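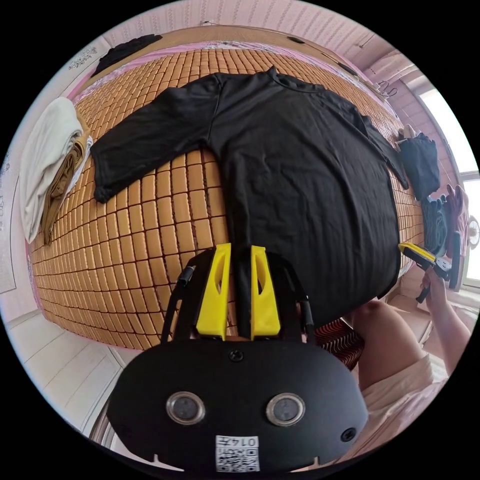

Black long-sleeve, laid out on the bed.

NAME CHANGE CLINIC: WHAT WE KNOW SO FAR

Quick one this month, the printer wants everything by Tuesday and I still have the back page to do.

The name and gender marker clinic is on again in May. Same place, the upstairs room at Tollard, doors at 5. Trinidad Cantero and Nerea Valcárcel are running the intake table. If you came last fall and got sent home because your birth certificate was from another state, please come back. Nerea has spent the winter on the out-of-state forms and has a folder for most of them now. Not all. Call first if yours is an odd one.

What to bring: photo ID, any ID, expired is OK. Birth certificate if you have it. Proof of address, and a phone bill counts. If you have ever had a name change before (marriage, divorce, adoption) bring that paper too, the clerk asks for it every single time and it has held up more people than anything else.

Fees. The fund stands at just over 4,000 dollars, thanks mostly to the spring raffle and one very large envelope somebody left at the door. Thank you, whoever you are. We paid filing fees for 23 people last round. Ask for the fee waiver form first, please, even if you think you make too much. Then come to us if the court says no.

On the newspaper notice. Several of you wrote in worried about having to publish the old name. You can ask the judge to waive it and seal the file. It is a separate form and has to go in with the petition, not after. Teodoro Montoya missed that the first time and had to start over, so he has offered to sit with anyone filling it out. He is patient and his handwriting is better then mine.

School records. Macarena Peñalver went to the district meeting and spoke for her son, who is 15 and did not want to go himself. She had two minutes and used all of them. The district says it will put the chosen name on class lists and the lunch system but won't touch the transcript without a court order. So the teachers will get it right and the diploma won't. She is going back. Sign-up for public comment closes at noon the day of the meeting and they are strict on that, so get your name in early if you want to speak. Parents, grandparents, former students, all welcome. Written comments are read too, or so we are told.

The petition for the district is at 78 signatures. Paper copies at the front desk.

Also needed: drivers for court days. Candela Salcedo is keeping the list. Morning hearings mostly, and the bus from the east side gets in too late for the early ones. If you can do even one morning, tell her. People should not have to walk into that building alone unless they want to.

Support group is still every other week, trans and nonbinary adults, partners have thier own group down the hall. Snacks if someone brings snacks.

Corrections: last issue we gave the wrong extension for the legal help line. Use the main number and ask for Nerea.

More next month, including the picnic date if the park ever calls back.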